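Household Skills, Unit 2: The Basket and What Goes in It
Notes by Ruaridh Haldane
2 min read

Laundry fails in transit far more often than in the machine. Unit 1 covered detergent, and several of you wrote to complain. This unit is about carrying.

1. The basket

Holes in the sides let air through. A handle at each end means you use both hands, which rules out your phone. Set it on the floor, clear of cables, before you load it.

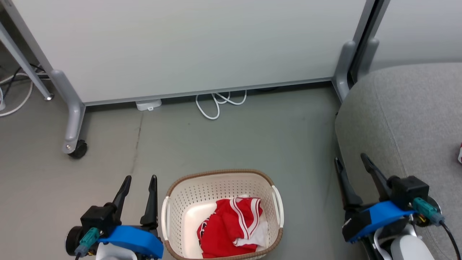 2. Loading

One red item with white on it is the standard problem. It goes in crumpled, and most people leave it there until it has opinions. Check the label, then decide whether it travels with the whites. (It does not. See the Drestitero handout, page 19.)

Keep the basket within reach of the sofa but off it. A sofa is a seat. Once it has held laundry it tends to stay in that line of work.
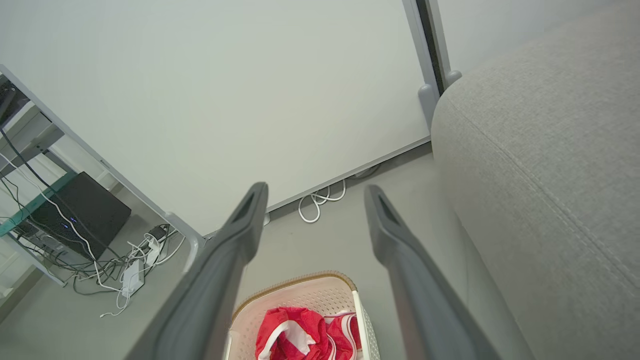
3. Taking out

Lift from one edge and let the rest hang. You want to see the whole piece — stripes, bands, last month's soup — before you commit to a fold.

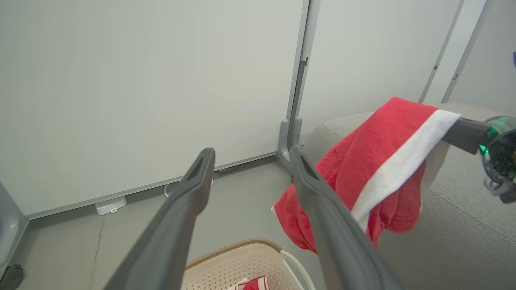 Bulky fabric wants a second grip lower down. If you fold in midair, fold in half once and stop there. Thirds are for people with tables.

For September: bring one item you have never folded properly. Fitted sheets will be accepted, with regret.

944 views
19 shares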